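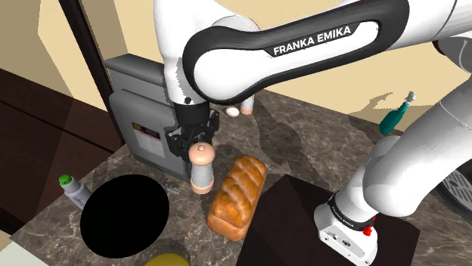 Sim says the grasp succeeded, replay says the pepper mill was never held. Which one do I believe?

Posted in Robots & Simulation, 11 Aug 2023
Tags: grasping, collision shapes, evaluation, contact force

mill_skeptic

I've inherited a kitchen counter setup from another group and I'm supposed to sign off on it before the same controller goes on a real arm in September. I don't want to sign off on it. I'd like to know if I'm being difficult or if something is really broken.

The task is simple. The arm comes in over the counter, the gripper goes down over the pepper mill with the peach top, closes, lifts. The loaf of bread lies right up against the mill on one side, and there's other kitchen stuff scattered around. The evaluation script is part of a package called Clandomska, and the controller was trained by a contractor using a tool they call Trostance. I have the finished controller and the logs. I don't have the training setup.

The script ran 538 episodes and marked 251 of them as "grasp OK". That number is in the summary that went to my manager. Then I started watching replays, which I gather was not part of anyone's plan.

In a lot of the "OK" episodes the mill is not in the gripper at the end. It's gone. The fingers close, the mill jumps straight up, and a moment later it's on its side behind the toaster or whatever that gray appliance is, or it has left the counter completely. The script still writes "grasp OK". In others the gripper does lift the mill, but there is a clear gap between the finger and the narrow part of the body, so it's being carried by air as far as I can tell.

What I've checked so far:

The replay and the log are from the same run. Episode IDs match.
The success test looks at the height of the mill only. If it goes above the threshold at any step, the episode is marked OK.
The log has a column for contact force and it's capped. The same maximum shows up over and over, with nothing above it. I don't believe that's a measurement.
There's a force stop in the controller config. It's set to false. There's a comment next to it that says "noisy, re-enable later".

The contractor's answer was that the jumping is "a visual artifact" and that the real gripper "will be more forgiving." I've heard that kind of sentence before and it usually comes right ahead of a repair bill. The black round thing on the counter is a visual artifact. I can live with an item that didn't load its surface. An object flying out from between two fingers looks like physics to me.

So, is it plausible that this is only a display problem? And if it isn't, what do I ask them to fix first?

bluntgasket

Physics engine glitch, happens all the time. Make your time step smaller and turn up the solver iterations. Should go away. I wouldn't lose sleep over it, sim is never going to match exactly and everybody knows that.

Comment from mill_skeptic: I halved the time step before posting and should have said so. The mill flies a bit less far. It still flies, and the script still calls it a success.

Comment from bluntgasket: Then halve it again?

Comment from stepdown_transformer: This is how people end up with a simulator that takes all night to give the same wrong result.

stepdown_transformer

It's not a display problem. You have at least three separate faults, and they happen to line up so that each one hides the next. I'll go in the order I'd fix them.

The collision shape. Your mill has a waist. A lot of import tools wrap each object in a single convex hull, and a convex hull can't have a waist, so it fills it in. What you see is a mill that gets thin in the middle. What the physics sees is a fat plug with straight sides. That explains your "carried by air" cases completely. The fingers are resting on the invisible sides of the plug. Turn on collision geometry in your viewer and look at the mill by itself, before you run anything. If the hull bulges out past the waist, you've found it. Split the mill into several smaller convex pieces, top and waist and bottom at the least, and load those.

Check the hulls on the fingers while you're there. Gripper linkages with a lot of angles in them are the worst case for this. I had one where the hull stuck out past the visible finger by 6 mm, and with a neighbor as close as your loaf that's enough to be touching bread when it looks clear of it.

The ejection. When the gripper closes under position control it gets told "be at this width" and it will try to get there with whatever force the config allows. If the target width is smaller than the object, the fingers get driven into the hull. The solver sees an overlap and pushes the two apart, and the only light thing that's free to move is the mill. Up it goes. A smaller time step makes each push smaller, which is why yours flies less far, but the command is still asking for something impossible. Set a realistic force limit on the gripper joints and give the mill a realistic mass. I'd bet money the mass was left at a default. Open the file and look.

The success test. "Height above threshold at any step" is a bad test and whoever wrote it should have been asked about it. A thrown mill passes. So does a mill that bounces. Replace it with something like this: both fingers in contact with the mill, mill above the threshold, mill not moving much relative to the gripper, and all of that held without a break for 5 seconds. Then run the same episodes again with the same seeds. Don't let anyone give you new seeds, or you'll be arguing about luck for a week.

I would expect your 251 to drop hard. I can't tell you by how much and I wouldn't trust anyone who could from a forum post.

One warning about the controller. If it was trained against that same success test, then it may have learned that throwing the mill pays off. In that case, fixing the simulator won't fix the controller. It'll keep squeezing too hard and too fast, because that's what earned it points. Ask the contractor directly which test was used in training, and get the file. An assurance isn't a file.

Comment from mill_skeptic: The mill hull is a plug. Straight sides top to bottom, just as you said. The mass field is blank.

Comment from stepdown_transformer: Blank usually means it gets computed from the volume of the hull at some default density. So it's the weight of a plug, too. Put in the number from a kitchen scale.

Comment from bluntgasket: ok fair, I didn't think about the height test

Veloso_bench

The answer above covers the simulator well. I want to add something on the part of your post that worries me more, which is the force stop set to false.

I look after a shared bench where people bring controllers that "worked in sim." My rule is that I don't read the success rate until I've read the stops. Somebody switched yours off because it was tripping. Before you accept the word "noisy," find out what it was tripping on. If the fingers were being driven into the hull on every close, then the stop was tripping on a real fault in the simulated setup and doing its job. Calling it noisy was a guess, and then the guess got shipped.

The capped force column belongs to the same story. A clipped value tells you the force was at least that high. It might have been a little over or absurdly over. Take the clip out of the logger, run a handful of episodes, and look at the peak at the moment of closing. Compare it with the limit in the manual for your actual gripper. The forearm in your render says FRANKA EMIKA, so I assume that's the arm you're getting, but check which gripper is going on the end of it. I've seen a model with one hand get used to approve a machine with a different hand.

What I would refuse to sign until it's done:

Force stop back on in the simulator, and left on for the full set of runs. Episodes that trip it count as failures. They don't get dropped from the total.

Raw contact forces in the log, unclipped, with finger-to-mill and finger-to-anything-else listed separately. The loaf needs its own column. Pushing into a neighbor on the way down isn't a grasp failure by your script's definition, so at the moment it's invisible.

A written list of every safety setting that differs between the simulated config and the real one. If the contractor says there are no differences, ask for that in writing as well.

First runs on the real arm at low speed, with a foam dummy the same shape as the mill, the counter otherwise clear, a person on the emergency stop, and hands out of reach. The other objects go back one at a time.

As for "the real gripper will be more forgiving": a real gripper that is told to close to an impossible width won't launch a mill into the wall the way a solver does. It will squeeze until it hits its force limit, or until the thing in the middle cracks or squirts out sideways. I don't call that forgiving. It's also a different failure from the one in your replays, so nothing in the simulation so far says how it will go.

Comment from stepdown_transformer: Agree with all of it. I'd do the stops before my list.

Comment from mill_skeptic: Update for anyone who finds this later. I took the clip out. The peaks at closing are so far beyond the gripper's limit that I first assumed I had the units wrong, and I went back and checked them. With the force stop on, the very first episode I tried halts before the mill leaves the counter. I've asked for the training files and was sent a slide deck from Stuvineck, the reseller, with the 251 on it in large type. The sign-off form is going back blank. I'll rerun the full set once the mill has a proper collision shape and post what's left.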